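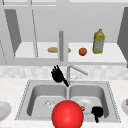

Subject: Re: Slow drain and the smell, lower units
Date: 05/03/2024

I have cut the earlier message down to the parts I can answer.

> We had the kitchen drain snaked in January and it was fine until
> the end of last month. Now it backs up again when the washing
> machine empties. The plumber says the line under the slab is the
> original one and wants to dig. Has anyone on the list had the
> pipe lined instead? Is it worth the money?

We had ours lined by Ranadel, and I would do it again, but ask some questions first. Lining works when the pipe still holds its shape. If there is a section that has sagged, the liner will follow the sag and you will still have standing water in the same spot, with a nice smooth surface under it. The only way to know is to put a camera down the line while water is running. Ask for the recording and keep a copy. Ours was handed over on a thumb drive, and it came in handy when we got a second quote.

The camera visit cost us $253. Ranadel took that off the bill when we went ahead. Pleltau also came out and quoted over $600 more for the same length, but their price included a new cleanout by the back steps. We already had one. If you don't, compare the two quotes with that in mind.

The work took one long day. You can't use any drain in the unit while the liner cures, and that means the upstairs neighbors too if you share the stack. Put a note on their door a few days ahead. We didn't, and somebody ran a bath.

> Also there is a smell from the sink in the morning, stronger
> when it has been windy. Same problem or a different one?

Probably different. A smell that comes and goes with the wind usually points at the vent or the trap. Run water into both bowls for a minute before bed and see if the smell is still there the next morning. If it is gone, the trap is losing its water overnight and you want someone to look at the vent on the roof. If it is still there, take the trap off and clean it before you pay for anything. Bucket underneath, loosen the two nuts by hand, and scrub the inside with a bottle brush. Check the washers while you have it apart. They are cheap at Kawaguchi on the frontage road, and the 1 1/2 inch size fit ours.

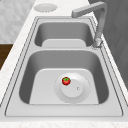

I would stay away from the liquid drain openers. The pipe in the lower units is old cast iron and I don't think it needs any help rotting. They also leave whoever opens the line next with a face full of the stuff.

> Does the association pay for any of this?

It depends on where the blockage is. The way the Hullemholm rules are written, the owner pays up to the point where the branch meets the shared line, and the association pays from there on. On our building that joint is 4 feet outside the kitchen wall. The camera operator can mark the spot on the ground with paint, so ask for that during the same visit. Send the office a photo of the mark along with the recording - they turned down our first claim for lack of one and paid the second.

It took them 3 months to pay, so don't count on the money to cover the deposit.

I still have both written quotes and can scan them. Write to me off list if you want them.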